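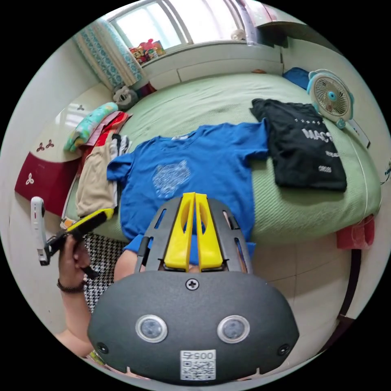
Tautahi Bedroom Laundry Notes

README, version 3 (March)

What is in this package

Tautahi is a small collection of written records about folding and sorting clothes at home. It contains 1697 short records. Each record describes one garment on one surface: how it lay at the start, which folds were made, and where the garment was put at the end. The records were collected in 21 homes in Rutalau, mostly in bedrooms, because in these homes the bed is the place where clean laundry is sorted.

The first version had only towels and T-shirts. Now there are also trousers, children's clothes, pillowcases and a group called "other cloth" for everything that we could not name well. Please read the part about labels before you use this last group.

Files

records.csv: one line for each garment, 1697 lines and one header line
homes.csv: one line for each home, with the bed size and the kind of bed cover
folds.txt: the list of fold names, with a short definition of each
changes.txt: what is different from version 2

All files are in UTF-8. The separator in the csv files is a semicolon. Some spreadsheet programs open them wrongly if you do not set this by hand.

The columns in records.csv

home: a number from 1 to 21
garment: a word from the garment list, for example tshirt, trousers, pillowcase
color: the main color in everyday words. We write "royal blue" and "light green", and we do not use color codes.
print: yes, no or unclear. A shirt can have its print on the side that lies down, and then we write unclear.
start: flat, bunched, inside_out or hanging
folds: the fold names in order, with a plus sign between them
end: the place where the garment went, for example pile, drawer, shelf, left_on_bed
neighbors: what else was on the bed near it, in free text

How a T-shirt is recorded

A T-shirt is recorded as flat when both sleeves are open to the sides and the hem is straight enough to see. It does not need to be smooth. The first fold is normally sleeve_in, where one sleeve goes over the body. Many people bring a part of the side together with the sleeve, and this we call side_in. The border between the two is not sharp. We decided to write side_in only when the edge of the body has moved also, and not only the sleeve.

After both sides are in, most people fold from the hem to the collar, one time or two times. Folding in three parts is called thirds. A shirt which is stopped in the middle gets the ending "part", for example sleeve_in_part.
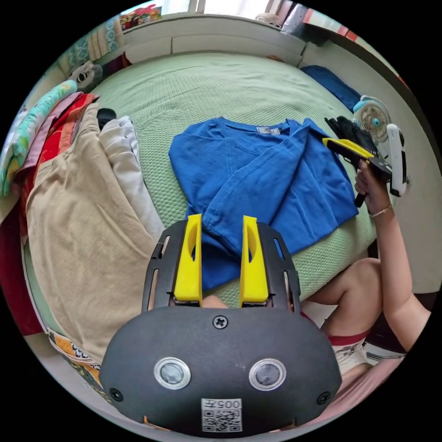
Royal blue T-shirt with one sleeve over the body, on a light green bed cover. A beige garment and a white folded cloth lie to the left.

The direction of the shirt is not stored in a separate column. If you need it, look in the neighbors text, where we often wrote "collar away" or "collar to the pillow". In version 2 this was missing for the first 700 records, and we could repair only a part of them.

Labels that need care

"Pile" and "stack" were used by different people for the same thing. In this version everything is pile, also when the cloths are folded and lie exactly one on another.

A large garment that is spread loosely is difficult to name. It may be a dress, a robe or a long shirt, and in these cases we write only garment_large. Please do not count it as a class.

The bed cover is not a garment and has no record. But its surface matters. A waffle weave or a quilt holds the cloth better than a smooth sheet, and people seem to pull less on it. The column cover in homes.csv gives quilt, waffle, smooth, knitted or other. When a cover could be described by two words, we kept the word that the home used.

Known problems

In 10 records the garment is named twice with different colors. These are shirts with two colors, and they should be one record each.
Home 14 has no bed size.
Socks are almost absent. Most homes keep them in a basket until the end, and our notes were finished before the basket.
The drawer labels do not say which drawer.

Use and citation

You may use the records for teaching and for research. If you change the fold names, please give your version another name, so that the two are not mixed. The Gruder list of fold names uses some of the same words with different meanings; for example, its "half" is our hem_to_collar.

Please cite as: Tautahi Bedroom Laundry Notes, version 3, Mastosar.

Corrections are welcome. Send the line number and the home number together, because the line numbers will change when the double records are removed in the next version.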